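Section 6. Putting the processor in

Have the side panel off and the cooler out before you start. If the cooler is still in there, go back to Section 2 and do the boring part.

1. Push the retention lever down and slightly away from the socket, then let it rise. It wants to rise quickly. Keep a thumb on it.

2. Raise the load plate until it stays open by itself.
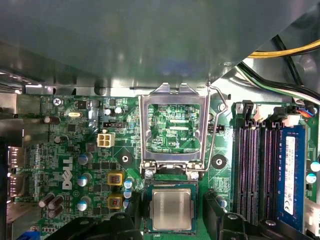 3. Hold the new chip by its edges only. Match the notches on the chip to the tabs in the socket, then lower it straight down. It should drop in under its own weight, like a lazy cat.

CAUTION: Do not push, wiggle, or encourage it. The pins in the socket bend easily and Noonan does not cover encouragement.

4. Close the load plate and bring the lever down until it hooks. The lever will feel much too stiff. It always does.
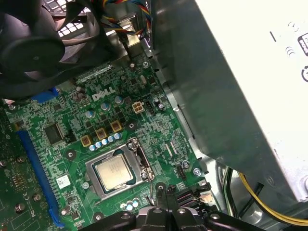 5. Thermal paste goes on next, and one small dot in the middle is plenty. Iona MacAulay, who edits these guides, has seen a board frosted like a birthday cake and would prefer not to again. The dot belongs on the silvery top of the chip, inside the metal frame, and nowhere on the green board around it.

NOTE: Do not switch on to "just check" before the cooler is fitted. See page 56 for what that costs.

6. Fit the cooler, tightening opposite corners a little at a time, and plug in its fan.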